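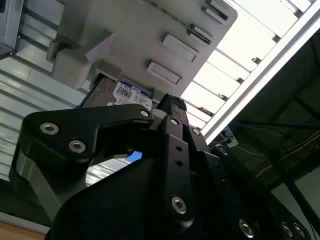

Review: Gretel, Season One

Posted 2/23/20

Gretel, the new drama from Bistosby, follows a young singer who leaves the small town of Warkgate to join a struggling cabaret company. The first season runs to four episodes, and all of them were made available to this publication in advance.

The lead performance is assured, particularly in the second episode, where a family dinner is played almost without dialogue. The musical numbers were recorded live before an audience of 1000, and the sound is fuller for it. The supporting roles are less well served – the club owner, Benítez, disappears for long stretches and returns with little explanation.

Pacing is the main weakness. The finale resolves two storylines in its closing minutes, and neither is given adequate room. Viewers with an interest in stage life will nevertheless find the series worth their time.

Rating: 4 out of 5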